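Section 9: Starting a folding run

I used to fold every towel by hand at Pornia, so I know the temptation to straighten things for the machine. Try not to!

1. Wake the Virnavell and choose program 104.
2. Lay one towel flat on the white table, basket on the left, box on the right.
3. Step back and press Start.
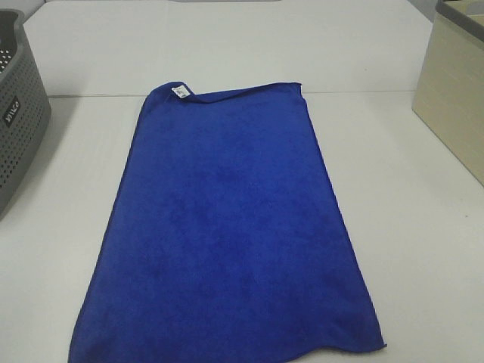

Small ripples along the hem are fine — it copes. A doubled-over towel isn't, so shake those out first.

Caution: hands off the table until the light's green.

Note: we spend our shifts sorting and checking colour now, and my wrists are happier.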